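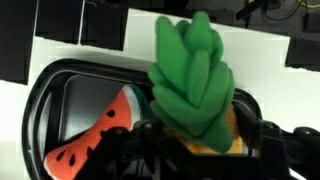
I'm typing these up from my own notes, so shout if I've muddled anything. We started with the new face mist, which still has no proper name (Clallum is the working one and I'm rather fond of it). Most of the meeting went on the scent. We'd all had the two samples at home, the cucumber one and the fruity one, and the fruity one won easily, though there was a fair bit of back and forth over which fruit. I'm firmly in the pineapple camp. A plush pineapple with bright green fabric leaves is just the sort of cheerful thing I'd like on the label, and a slice of watermelon with its black seeds would do nicely for the hand cream if we ever get round to it! Agreed: pineapple for the mist, watermelon kept back for another time.

Next, the bottles. Flirton have put their price up again for the frosted glass, and they now want us to take 800 at a go. I said that was more than we'd shift before the lids started looking dated. Brullgate will do the plain glass in smaller lots, but their pump sticks on the first few presses and I ended up with most of it down my sleeve. Agreed: ask Flirton whether they'd split the order, and ask Brullgate for a different pump.

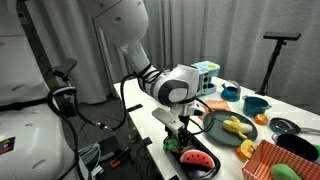

If neither of them budges by August we go with the plain glass and a screw cap, and people can use a cotton pad like they always have. I wasn't thrilled with that, but I did vote for it.

Then the Issa night balm. We have 599 tins left in the old design and the new ones are ready to go. I wanted to sell the old stock off cheaply, and I was outvoted (fine, I'll live). They'll go in as a free extra with the bigger orders until they're used up. The words "for all skin types" are coming off the new leaflet, as we've had three people write in to say it was too rich for them.

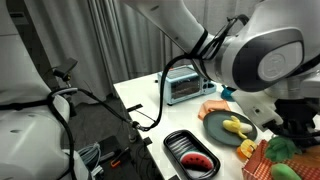

Skincare Range Team
Minutes, 2019-07-19

Last bits. The website still says the cleanser comes with a muslin cloth and it doesn't, so I'm changing that tonight. Patch test cards: we're running low, and I'll order more with the leaflets to save on postage. The shelf life wording on the day cream was put off again, as we hadn't all read it, me included.

Next meeting is in August, same time, and please bring your pump samples back with you.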